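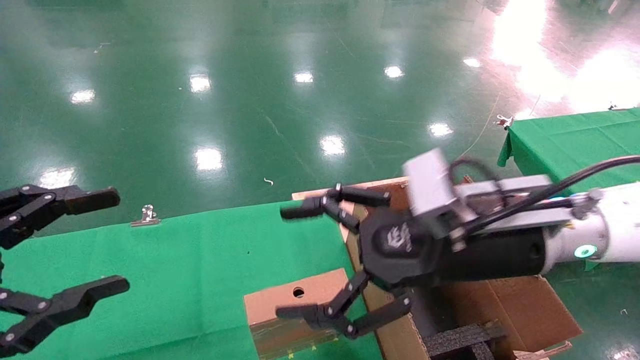

Three-fingered gripper over a green-covered table.

Bornero 2 guitar preamp pedal – review

The Bornero 2 is a two-channel preamp from Stöcker, sold for $635. I ran it direct to the desk for a metalcore set in Jilledbridge and later into a power amp in Trukdale.

The clean channel has plenty of headroom and a flat low end. The gain channel stays tight in drop C, but the mid control does very little below noon. Hiss is audible at high gain. Switching is silent.

Power draw is high, and the supply costs another $39. The headphone output is weak.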